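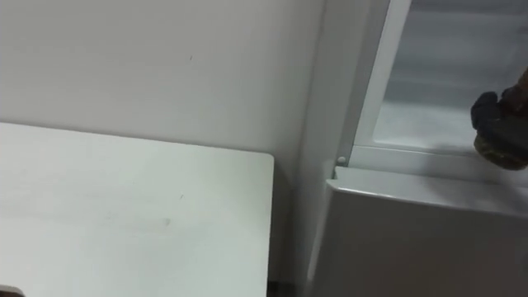

Fridge reach setup: notes and tips
Last revised Fri 29 March

These notes cover the fridge station in the back room: the desk, the two-door refrigerator and the humanoid. They assume the arms are already homed and the controller is up. For first-time setup of the controller, see the Plada page.

Placing the desk

Set the desk against the wall with its long side flat to it and the rounded corner toward the fridge. Leave a gap between tabletop and fridge. With the two pushed together, every bump to the desk goes straight into the cabinet, and the door position recorded at the start of a run is no longer the door position at the end.

Mark the desk foot and the front corners of the fridge on the floor with low-tack tape. Tape left on wood-look planks through a warm weekend leaves residue; a little cooking oil on a rag lifts it, then dish soap, then a dry cloth. Do not use acetone.

Leveling the fridge

Level the cabinet before teaching any poses. Turn the front feet until the door, opened halfway and released, stays where it is. A door that drifts will creep toward the gripper during a slow reach. Check side to side with a level laid on the rail at the bottom of the opening, then check again after loading.

If the floor has a seam under one foot, put a thin steel washer beneath it. Folded cardboard compresses within a day.

Lighting and white surfaces

White wall, white tabletop, white liner. This is the worst combination for edge detection and most failed reaches in December came down to it. Three changes helped:

Lock the exposure with the fridge door open. If exposure is locked with the door closed, the compartment blows out as soon as it opens and the front rail disappears into the back wall.

Keep the room light diffuse. A desk lamp aimed at the opening puts a bright line on the rail that shifts when the torso shifts.

Wipe the tabletop, but do not polish it. Light scuffs do no harm to tracking. Glossy polish does.

Teaching the reach

Teach in this order: stand-off pose, mouth of the compartment, inside pose, retreat. The mouth pose should sit above the rail and clear of the side frame, with the gripper already at its final angle. Rotating the wrist inside the compartment is how Felicja cracked the first liner.

Set joint speed low for the first pass. Dredstead reads its speed limit only when a sequence is loaded, so changing the value during a run has no effect. Save, reload, then run.

Give the inside pose its own force limit. The floor of the compartment flexes under load, and contact shows up later than it would on a hard shelf. If the arm reports contact late, lower the threshold before shortening the move.

Do the first passes with the compartment empty. Add one item at a time after that.

Bottles

Plastic bottles with screw caps are the easiest item to start with. Fill them. An empty bottle dents under the fingers, and once dented it rotates in the grasp. Any drink will do, and a colored one is easier to see against white than water is. 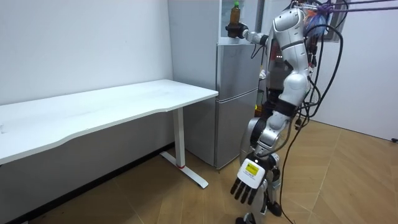
Grip on the body of the bottle and keep it upright through the full lift. Close in two stages: light contact, a pause of 300 ms, then holding force. The pause lets the bottle settle against the palm. Without it the fingers on one side arrive early and tilt the bottle.

Tighten the cap by hand before each session. Wipe condensation off anything that has been in a cold compartment, as a film of water is enough to let it slide.

For the high carry, route the forearm above the top of the cabinet and stop there before moving sideways. Combining lift and sideways travel saves little time and swings the elbow close to the upper door. The idle arm should hang down in front of the body with the fingers open. Do not park it bent at the elbow; in that pose it meets the edge of the lower door.

Cables

Hang the bundle in long loops behind the robot with enough slack for a full turn of the waist. Test the slack by hand with the power off. Tie points should be soft: hook-and-loop or cord. Nylon zip ties work into the jacket at the point of the bend.

Where cables drop to the floor, keep them behind the heels and on the side away from the desk. Check them again after any change in where the feet stand.

Inspection intervals

Finger pads: every 12 sessions. Replace when the surface looks glazed.
Wrist fasteners: every 11 hours of arm time. Use a torque driver.
Shoulder grease: every 2000 cycles, per the Sikora service sheet.
Door gasket: monthly. Close the door on a strip of paper and pull. It should drag along the full length.

Known faults

Gripper closes before reaching the object. The pose was saved without its tool offset. Reopen it in Pesel, confirm the offset field is filled in, save again.

Arm stops just short of the rail. The keep-out box still has the closed-door dimensions. Load the open-door set.

Bottle slips during retreat. Check the pads first, then condensation, then holding force, in that order.

Door swings after contact. Go back to leveling.

Corrections to the pose files go to Wiesława Michalski. Include the sequence file and the log from the same run; a log alone does not show which limits were loaded.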